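The Year I Inherited a Soup

My great-aunt Apolline Hervieu left me three things: a coat that didn't fit, a debt of 259 dollars at the Bouvier pharmacy, and a soup.

I mean the recipe, obviously. It came in an envelope with my name on it, folded so many times the creases had gone furry, and it was written in her terrible slanting hand (she wrote like somebody running downhill). At the top she'd put DULTSKA SOUP and underneath, in smaller letters, "do not let Didier have this."

So of course the first thing I did was call Didier.

Didier Gilbert had lived across the landing from her for most of my life. They'd been feuding since before I could read. It started with a window, moved on to a bicycle, and by the time I was in high school they only spoke through notes taped to the elevator door. I used to read them on my way up for Sunday lunch. "To the gentleman who sings: kindly learn the second verse." That kind of thing.

"She left you the soup?" he said. There was a long quiet on the phone. "I'll be right over."

"You don't know where I live."

"Then tell me, and I'll be right over."

He showed up an hour later in a tie, with a paper sack of beets under one arm like a football. He was smaller than I remembered. He wiped his feet for a really long time, and then he walked straight past me into the kitchen and stood there looking at it with his hands behind his back, the way people do in museums.
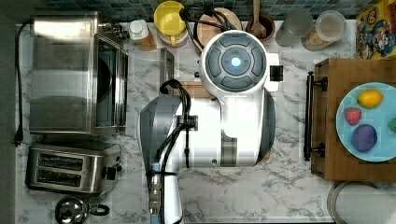

"Well," he said. "Where's the paper?"

I told him I'd been asked not to let him have it. He nodded like this was completely reasonable and asked if I could read it out loud instead. He would close his eyes, he said, so that nobody could accuse him of anything. And he did! He sat down on my one good chair and shut his eyes, and I read.

Beets, onions, a parsnip if the parsnips are honest. Caraway. A spoon of vinegar "when it smells like a wet road." Two bay leaves from the tree at Norevia, and no other bay leaves.

"What's Norevia?" I asked.

He opened one eye. "It's a town. It had a train station with 537 steps up from the harbor, and she made me carry her trunk up every one of them."

I put the paper down. I should say that I'd been told, my whole life, that Apolline met Didier the day he moved into the building and complained about her window. That was the family story. My mother told it at Christmas. There was no harbor in it, and there was definitely no trunk.

"You knew her before?"

"Cut the onions," said Didier.

I cut the onions. I'm slow with a knife and I cry easily, so it took a while, and he talked while I did it, I think because I couldn't look at him. They'd been 20 years old. They had both worked at a hotel called the Trokus, she in the kitchen and he at the front desk, in a jacket with another man's name stitched on it. The soup was on the staff menu every night because beets were cheap. They ate it standing up in the pantry. One night in April he asked her a question, and she said she'd think it over, and he waited.
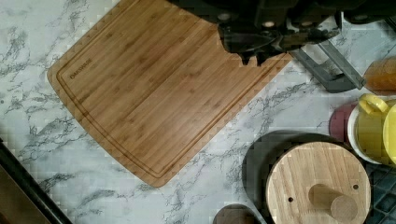 The board, before the beets got anywhere near it.

"How long did you wait?" I asked.

"I'm a patient man," he said, "but I was not patient then. I went away. I took a job on a boat. I wrote to her, and I got the address wrong." He shook his head. "By one number. I had the street right, I had the town right. Every letter I sent went to a dentist."

I laughed, which was awful of me, but he laughed too, this wheezy little laugh that I'd heard through a wall for years and always figured was the radio.

Then, a lifetime later, he'd rented an apartment in a city 2,136 miles away from that pantry, and on the first morning he'd opened his door to get the paper, and there she was across the landing in a green bathrobe, shaking out a rug.

"What did she say?"

"She said, 'Your window is too loud.'"

I waited for the rest of it, but he'd gone over to check the pot. It smelled like dirt and pepper and something sweet underneath. I asked him if it was a wet road yet. He leaned in and sniffed, very serious, and said it was a damp sidewalk at best.

So we stood there. I wanted to ask him about a hundred things. Why the notes? Why the bicycle? Why on earth would you live twelve feet from a person for all those years and write to her on the elevator? But I kept thinking about how she used to save them. I'd found them in the drawer under her phone when we cleared the place out, a fat stack with a rubber band around it, and I'd taken them for evidence. I thought she was building a case.

"Now," said Didier. "Vinegar. Now, now, now!"

I poured it in. The kitchen went sharp and then soft. He took off his tie and put it in his pocket.
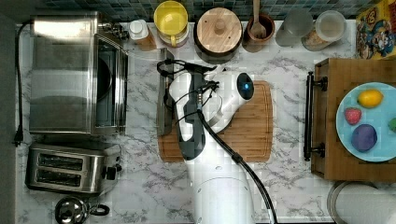 What the Bay Leaves Were For

We didn't have any from Norevia, and I said so. I had a jar from the grocery store that had been open since I moved in.

Didier reached inside his jacket and took out an envelope, the same kind as mine, folded just as badly. It had his name on the front in that downhill writing. He hadn't opened it. He said it had been taped to the elevator door the week she went into the hospital, and he'd been carrying it around ever since, from one jacket to the next.

"You do it," he said. "My hands are all beet."

His hands were perfectly clean. I opened it anyway. Two leaves slid out onto my palm, gray and thin as moth wings, and behind them was a scrap of paper with a single line on it.

I read it to him. He kept his eyes closed for that one too.

Then he dropped the leaves in the pot, and I got down two bowls, and he asked if I'd mind very much if we ate standing up.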